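Maio, fim da tarde

Voltei do Cilside às cinco e pouco, com dor nos pés. Passei a manhã no viveiro a envasar tomateiros e ainda ficaram dois tabuleiros por fazer. O substrato da Wametti subiu outra vez, 845 pelo lote de 12 sacos, e trouxe só metade. Em casa abri as janelas, arrumei o quarto e pus o cobertor das folhas castanhas na cama. Depois sentei-me a fazer contas.
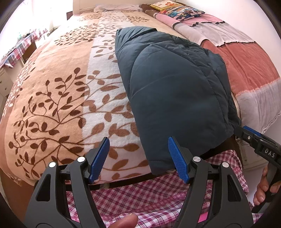 Jörg Kettler acha que eu devia deixar o tomate e ficar só com as aromáticas, que gastam menos terra e se vendem o ano todo. Disse-mo ao telefone, antes do jantar, e repetiu que o manjericão em vaso pequeno paga a banca sozinho.

Não sei. O tomate dá trabalho mas é o que as pessoas me pedem — sobretudo o coração-de-boi. Amanhã acabo os tabuleiros, rego cedo e ligo para a Floltis a perguntar o preço do substrato deles. Falta comprar estacas e ráfia.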